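Thursday, late

My legs are finished and I am so happy. I did the whole of the Paewai loop, all of it, including the bit over the top that I chickened out of last fall, and I want to get it down while I can still feel every hill of it in my knees.

Started at 6:40 from the Prevdale end. It was still gray and there was frost on the handlebar tape where I'd left the bike outside the door while I hunted for my other glove. (The other glove was in my helmet. It is always in my helmet.) The first stretch along the river was so quiet I could hear my own chain, and it needed oil, so for the first half hour I rode along to a tiny squeak squeak squeak and felt guilty about it. Stopped at the bridge, dug out the little bottle, fixed it, and after that there was just the sound of the tires. What a difference! I should clean this bike more than I do.

Then the turn for Prirnitz and the first proper climb. Iqra Yousafzai told me weeks ago to take it in a lower gear than I think I need, and to do it before the road gets steep, and she was completely right. I have been doing hills wrong for years. I always start out too hard, feel great for two bends, and then crawl. Today I dropped down early, sat up, looked at the trees, and let my legs go round. A man on a very expensive bike passed me near the chapel and said good morning without being out of breath at all, and I didn't even mind. Well, I minded for a minute.

477 meters at the top, according to the sign. I leaned the bike on the sign and ate the first of my rice cakes, the ones with the egg and soy sauce pressed into them. They came out a bit salty this time but up there they tasted like the best thing anybody has ever cooked. I want to try them with sweet potato next. The mist was sitting down in the valley and I could only make out the church tower and the top half of the grain silo, with crows going in circles over the fields behind. I stayed longer than I meant to and got cold, and then of course there was the descent, which is no place to be if you're already cold. My fingers were useless by the bottom. I had to brake with my whole hand like a little kid.

Dradilitz for coffee. The bakery by the station has changed hands but they've kept the poppy seed rolls, thank goodness. I had 2 and put another in my back pocket, where it got squashed flat against my spare tube, and I ate it anyway at the side of the road with black seeds all over my jacket. The woman behind the counter asked where I'd come from and when I told her she said her brother used to race that road in the seventies, on steel, in wool shorts, and that he still complains about the cobbles. They've been paved over, most of them. There's one patch left before the crossing and I rode it standing up, teeth rattling, grinning like an idiot.

The afternoon half was harder. Headwind all the way along the lake, the kind that just leans on you and doesn't let up. I tried counting fence posts, then I tried singing, and then I put my head down and thought about soup for a good long while. The light was beautiful though – that thin February light that comes in sideways and makes all the reeds go gold. There were swans on the ice at the far end, walking, which swans are terrible at. One of them slid a good way before it sat down.

Last climb in my smallest gear. I didn't get off. I want that written here in ink: I did not get off! I had a stitch and my nose was running and I was going so slowly that a dog walked beside me for a bit, but both feet stayed on the pedals the whole way. And then it's all downhill to Paewai, long easy bends, with the smell of wood smoke coming up from the houses, and I yelled out loud on the second one.

Home by 5, bath, two bowls of lentil soup, bath again. The left knee is a little sore on the outside, so I'll look at the saddle height tomorrow. Back tire has a small cut in it that I don't love. I should order a new pair before spring and put the better of the old ones on the front.

I called Iqra and she picked up on the first ring and made me go through it hill by hill. She wants to do the 500 with me in the summer, the long one over the border with the 11 checkpoints. This morning I would have laughed. Now I've got the map open on the bed and I'm working out where we could sleep. There's a campground by the second checkpoint, and I think we could make it there before dark if we left early enough and didn't stop for every bakery. I'll ask her on the weekend whether she still has the small tent.
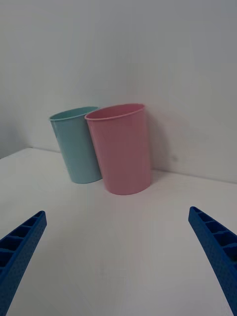
The other thing to ask her about is lights. Mine are fine for getting home from work but I wouldn't want to come down a mountain with them, and she was very pleased with the ones she bought last year. Ten o'clock already and I can't keep my eyes open. Bed.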